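Start · Artikel A–Z · Schlafen & Wohnen · Textilien · Mitmachen · Suche

Polsterkopfteil

Das Polsterkopfteil ist ein mit Stoff oder Leder bezogenes Brett am oberen Ende des Bettes, meist mit Schaumstoff gefüllt. Ich schreibe hier seit März die Bettenartikel und gebe gleich zu: Das ist mein Lieblingsthema! Es schützt die Wand vor fettigen Haaren (ja, wirklich), hält das Kissen an seinem Platz und lehnt sich beim Lesen einfach viel angenehmer an als blanker Putz.

Formen

Am häufigsten ist die gerade Oberkante, dann kommt der flache Bogen. Die verspielte Variante ist die Wolken- oder Muschelkante, bei der mehrere Rundungen nebeneinanderlaufen. Oft wird der Rand mit einem Keder abgesetzt, also einer schmalen Wulst, die die Form nachzeichnet. Obadia Mushi, der in unserer Redaktion die Polsterartikel gegenliest, nennt solche Kanten »Törtchenrand« – das Wort habe ich sofort übernommen. Bei der Höhe gehen die Geschmäcker auseinander. Mein eigenes Kopfteil, das Modell Turna von Plistmont, ragt etwa 60 cm über die Matratze, und wer gern im Sitzen liest, sollte nicht viel niedriger gehen. 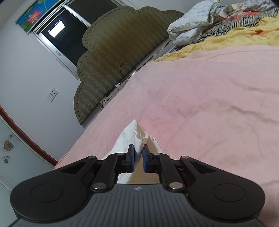

Farben und Bettwäsche

Olivgrün ist für mich die dankbarste Farbe überhaupt, weil sie so viel neben sich duldet: rosa Laken, eine gelbe Decke, dazu ein wild gemusterter Quilt, und trotzdem wirkt das Bett noch wie aus einem Guss. Bei hellen Bezügen sieht man dagegen nach ein paar Monaten genau, wo der Kopf immer anlehnt. Bedruckte Kissen mit Schriftzügen stellt man am besten aufrecht an, flach hingelegt liest sie ja keiner.

Steckdosen und Kabel

Ein Punkt, der beim Kauf gern vergessen wird! Breite Kopfteile verdecken schnell die Steckdose, also vorher messen. Ich lasse seitlich 20 cm Luft, dann passt auch ein dicker Stecker hinein. Ladekabel sollten nicht zwischen Polster und Matratze klemmen, sonst knicken sie.

Pflege

Absaugen mit der Polsterdüse, in den Nähten mit der schmalen Düse nachgehen, fertig. Flecken tupfe ich mit lauwarmem Wasser ab (nie reiben!) und probiere jedes Mittel zuerst auf der Rückseite aus. Abnehmbare Bezüge wie beim Fatby dürfen in die Maschine, aber bitte das Etikett lesen – meiner kam nach einer zu heißen Wäsche deutlich kleiner heraus und ging nur noch zu zweit wieder drauf.

Siehe auch: Keder, Tagesdecke, Bettrahmen Biwott

Zuletzt aktualisiert: im März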